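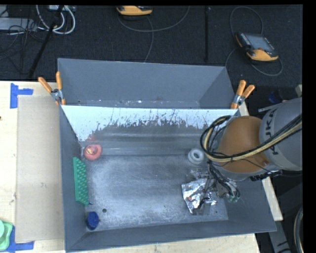

Chapter 4
Storing Grain After the Harvest

What you will learn in this chapter
Why grain is lost after it leaves the field
How moisture, heat and insects work together
How to calculate the loss of a store over one season
Key words: moisture content, dry matter, weevil, respiration, turnover

4.1 The second half of the work

In the first three chapters we followed the maize plant from the seed to the cutting of the stalk. Many books on farming stop at this point. But the farmer does not eat or sell on the day of harvest. The grain has to wait, sometimes for a few weeks and sometimes until the next June, and during this waiting a part of it can disappear.

Let us take the case of Ngozi Lawal, who farms outside the town of Iyamu. In her first season she put 1000 kilograms of maize into her store. When she opened it to sell, the scale showed 807 kilograms. The difference was 193 kilograms. No thief had come. The insects had eaten one part, a second part had become moldy and was thrown away, and the rest was only water which had left the grain as it dried. These three kinds of loss look the same on the scale, but they are very different for the farmer. Water that leaves the grain is not food. In Section 4.4 we will learn how to separate it from the true loss.

4.2 Grain is alive

A kernel of maize is a seed, and a seed breathes. It takes in oxygen, uses a little of its own starch, and gives out carbon dioxide, water and heat. This process is called respiration. In dry and cool grain it is so slow that we can almost forget it. In damp grain it becomes faster, and the heat and water it produces make the neighboring kernels warm and damp also. So a small wet spot in the middle of a heap can grow into a large one, while the surface still feels dry to the hand.

For this reason the moisture content is the first number that a storekeeper should know. It is the weight of water in the grain divided by the total weight of the grain, and we write it in percent. Maize is often harvested at 20 percent or more. For long storage it should be brought down to 13 percent or less.

4.3 Two ways of keeping

In the villages near Pollside, families traditionally hang the maize on the cob under the roof of the kitchen, where the smoke passes. The method is slow, but air moves freely between the cobs. The cooperative at Rendmont shells its maize first and keeps it in sacks, 500 of them in a good year. Shelled grain takes less room and is easier to weigh, but air moves through it poorly, and it must be dried well before the sacks are closed.

Before you continue, discuss with your neighbor in class:
Which of the two methods is closer to the one used in your own area?
If the rain comes early, which of the two farmers has the bigger problem?

We will come back to both methods in Section 4.5, after we have studied the life of the maize weevil.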